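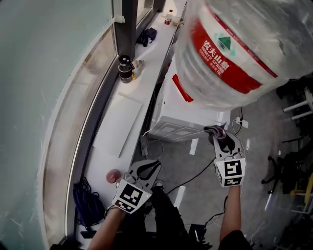 Opinion > Beauty > Trade Shows

The Free Tote Is Not a Skill

I spent two days at the Drendis makeup fair in June and came home with 11 lip pencils, all of them brown. Tickets were $100. For that I watched a man blend one eyelid for most of an hour while a headset popped in my ear.

I don't blame him. He was good. But the Pokorska booth had a line out to the parking lot for a signed palette, and the sanitation class next door had nine people in it, one of them asleep. I've sat in makeup chairs where the brush came out of somebody's back pocket. I'd trade every autograph in the building for a clean sponge.

Next year, put the hygiene class on the main stage and give the palettes out at the end of it.

Print this article
E-mail to a friend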